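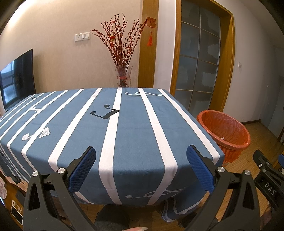
## Aprender a cantar a los cuarenta: hilo

**1.** Desde mayo canto en un coro de barrio en Portela. El español no es mi primera lengua, así que pido disculpas por los errores. Quiero contar cómo es entrar en un coro cuando una no sabe leer música.

**2.** En el primer ensayo me dieron una carpeta con 30 partituras. Yo buscaba la letra y seguía las sílabas con el dedo. Las notas, para mí, eran adorno.

**3.** Me pusieron con las contraltos. Es una voz que casi nunca lleva la melodía. Al principio me dio un poco de pena, ahora me gusta mucho — se oye todo desde dentro.

**4.** Para estudiar en casa uso Stasevex, un programa donde se puede bajar la velocidad de cada voz. La licencia del coro cuesta 199 euros al año y la pagamos entre todos.

**5.** Lo más difícil es la pronunciación. La «r» doble en una nota larga me sale como un motor viejo. La directora me dijo que la haga corta y que me quede en la vocal. Funciona bastante bien.

**6.** Otra cosa difícil: respirar. En una frase de 13 compases yo respiraba tres veces y siempre en medio de una palabra. Ahora marco las respiraciones con lápiz y mi vecina respira en otro sitio.

**7.** El domingo cantamos en la sala Sakolance, a las 7 de la tarde. La entrada es libre. Hay siete canciones, dos en gallego y una que todavía me da miedo en la segunda estrofa.

**8.** Si alguien conoce ejercicios para no bajar el tono al cantar suave, se lo agradezco. Leo todas las respuestas — aunque contesto despacio, con el diccionario al lado.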